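I crossed 3,000 this month! The counter on my recording script says 3,269 examples, and I may have done a little dance in the hallway.

Quick catch-up if you're new. I've been building up a set of examples for a learning system, the kind that watches a person guide an arm through a chore over and over and then tries it alone. My chore is tidying up soft stuff. Scarves, cords, bits of cloth, all the floppy things that never sit the same way twice. The project is called Tullau (named after a village I once got very lost in), and the arm is Drivon, because it needed a name and I'd already painted that on the crate.

When I started in January I thought the hard part would be the driving. I was so bad at it! My first session gave me 57 tries and I kept maybe half. These days I can do a scarf in one smooth go, and I've gotten picky about other things instead, like how much I change the table between tries. If everything always starts in the same spot, the model learns the spot. So now I shuffle. Tray turned a little, scarf rolled tighter or looser, cord dumped out and dropped back in however it lands.

I used to reset the table to a neat starting picture I'd taped to the wall, and I'm embarrassed by how long I kept that up. Of the early batch, 352 examples are so alike that I can't tell them apart when I scrub through them. I haven't deleted them (I can't, I'm a hoarder) but they live in their own folder and the training script skips it.

The last run used 1,906 examples, all from after I loosened up, and wow. Drivon reached for a rolled scarf it had never met, a thrifted one, and got it on the first grab. Then it missed the next four. Still counts!

We use cookies to remember your preferences and see which posts get read. Accept | Manage settings

Tonight's plan is more scarves into the divided tray, with the brown cord in its foam box beside it.

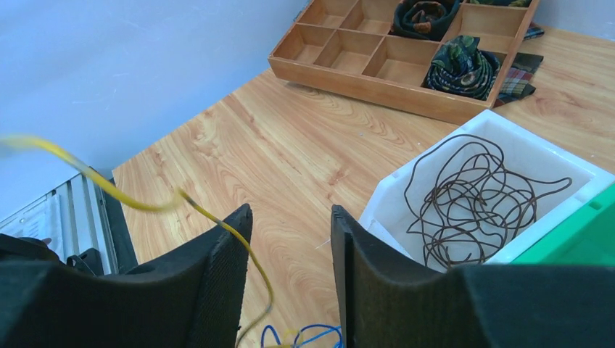
Do you keep the tries where you fumbled?

Plenty of them, as long as I recovered and finished the job. A grab that slips and gets fixed shows the model how to get out of trouble, and my clean runs never do. The ones where I gave up halfway get tossed.

Next up is a second set of labels. Right now each example only says "scarf" or "cord," and I want a short sentence for each one, like "put the green scarf in the corner." That's a lot of typing, so I'm going to try talking into a mic while I drive and see how bad the transcripts are. If it works I'll put the script up in the Villanueva folder with the rest of my tools. The Dernau version is out of date, please stop downloading it!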